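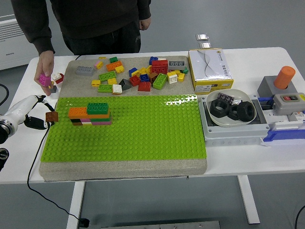
How long should a household keep its paper records?
Most everyday papers can be discarded after one full year, or 365 days from the date printed on them. Papers that prove ownership, identity or a completed payment on a home should be kept for as long as they may be needed.

Home Journal Records Letters Contact
Posted in May by Aranka Illés
Last updated: May

The question above reached me from several readers following my earlier entry on the move from Karkera. I am setting down my practice in full so that it may be consulted in one place.

Before the move, my household held 857 separate sheets of paper, excluding books and photographs. They were stored in two cabinets and had never been sorted by date. Yavuz Bilgin assisted me over the course of a month, and it was his recommendation that each sheet be read once and assigned at that time. No undecided pile was permitted.

Utility statements, receipts for food and clothing, and routine bank letters are now retained for a year. Appliance receipts remain on file until the warranty ends. Medical letters are kept without limit — this is a personal decision, and Ainhoa Valcárcel has advised me that her own family applies a shorter term. Tax papers follow the period set by the local office, and readers should confirm that period where they live.

Roughly half of the sheets were discarded. Any page bearing an account number was shredded. The remainder now occupies a single drawer, divided by plain card tabs with the year written in pencil.

One matter remains open. The letters my grandmother received at Surska have no practical use and fit none of the categories above. They have been placed in a flat box on the upper shelf, and I have not yet decided whether they should be copied.

Correspondence on this entry may be sent through the Contact page. Replies are normally issued within two weeks.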